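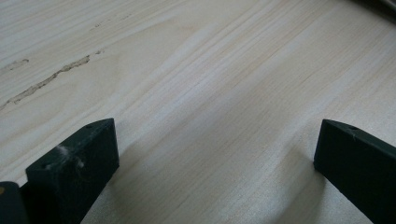
I have sorted boards at the Irnmont shop for long enough that my hands do it without me. You pick one up, look down the edge, flip it, run a thumb over anything gray or rough, and put it on one of three stacks. We make shelving and drawer parts, mostly from light softwood, and the sorting bench is where the day starts.

Since November part of that bench belongs to the Prasska cell. It picks boards, turns them and stacks them. Management bought it after the Dobos order came in, which is 186 shelf sets a month, and we could not find people who wanted the early shift.

What changed first was the lifting. I used to go home with sore wrists. Now I handle the boards it sets aside and the ones it drops, and on a good morning that is 30 or so before the first break. My wrists are fine. My eyes are more tired than they used to be, because everything that reaches me is a hard call. The easy boards were a kind of rest and I didn't know it.

A filled crack is a good example. On a drawer bottom I'd pass it. On a shelf front I wouldn't, unless it could be turned to the back. I never had to put that into words before. Now there is a sheet where I write down why I passed or rejected a board, and the people who set up the cell use it to adjust the limits. It took me 2 weeks to stop writing "looks bad."

Nobody lost a job over it. The bench went from four of us to two, and the other two moved over to Sitia, our finishing building across the road. One likes it there. The other misses the quiet over here and says so at lunch. We got a raise of 60 cents an hour for the extra paperwork, and I think it should have been more.

There is also the cleaning, which wasn't in anybody's job description. Dust gets on the fingers and into every corner of the thing, so someone wipes it down at the end of the shift. For now that is me — I asked for it to be written into the schedule, with the time counted, and last I heard it's going on the next one.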